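New house rules for robot arms land at the Erncombe lab on Monday

I have been going on about bench rules for robot arms long enough that two people at work have asked me to stop, so you can imagine how happy I was when the Erncombe lab sent over its new ones. The rules kick in on Monday for everybody who runs an arm in the building, and that includes students, visitors and the folks from Willey who come in to borrow bench time on the late shift.

It's a short document! The old handbook ran to 162 pages (I have read it, please be kind to me) and the new bench sheet is 2. The big handbook isn't going away, but you no longer have to dig through it to find out who is allowed to press start.

Sekar Chong wrote most of it, and she told me she started over three times. The first version was all about speed limits. The second was all about paperwork. The one that got signed off in May is mostly about the stuff around the arm, meaning the hoses and cables, the clamps, and whatever has been left lying in reach of the gripper. 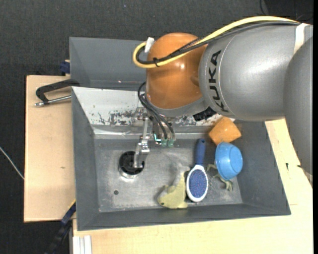

4 min read

Cables get the longest section, and I think that's right. Anything that runs along the outside of an arm has to be tied down, with enough slack left at the joint for the full range of the job. Before the first run of the day, the operator takes the arm through its path at the slowest setting and watches the loop the whole way — the loop, mind you, and the gripper can wait. If it pulls tight or rubs, you stop and retie. Tape is allowed as a marker but it can't be the thing that holds a cable or an air hose on. I asked Sekar about that one and she just said "June last year" and changed the subject.

Then there's clamping. A fixture that the arm is going to reach into, like a sink basin or a bin, has to be clamped to the bench or boxed in so that it can't creep. You push on it by hand from each side before you start. A clamp bar may stick out past the fixture, but it has to be in the collision model, and if you move it by even a little you update the model before the next run. That last bit caused some grumbling. Prasetyo Khoo, who runs the evening sessions, reckons it'll cost him a few minutes every time he changes a setup, and he's not thrilled. He voted for it anyway.

My favorite part is the section on objects, because I have never seen a lab write this down properly. Every item that goes in front of the gripper comes off an approved list. Soft toys, sponges, plastic bowls and brushes are all fine. Glass is out, and so is anything with a battery in it, and anything with a loose string longer than your hand. Things can be piled up, tipped over or half buried under each other, since that's the whole point of a picking test, but you take your hands out and step behind the line before the arm is enabled. You can't reach in to fix a pile with the arm paused. Paused doesn't count as off. It's in capitals on the sheet, and I'd have made it bigger.

There's also a rule about drains and other openings, which made me laugh until I thought about it for a second. If the fixture has a hole that a fingertip of the gripper could go into, you set a floor height in the software and test it with the basin empty. Fair enough!

So who checks all this? Each bench gets a sign-off card with 9 lines on it, and the card stays with the bench until the end of the shift. Kartini Hidayat will be doing spot checks for the first month. She's promised to be nice about it for a week or so. If a card is missing, the arm stays off until somebody goes back through the lines, and yes, that applies to the professors too.

I did have one gripe, and I told them so. The sheet says nothing about noise, and if you've ever spent an afternoon next to a gripper that runs on air, you know how quickly you stop hearing people talk to you. Sekar says that's going in the next version. I'll be checking.

Willey is looking at taking on the same sheet for its own benches, though they want the part about visitors rewritten first. If you're booked in at Erncombe next week, pick up your card at the front desk before you head upstairs. The desk opens at 8 and the cards are in the blue tray.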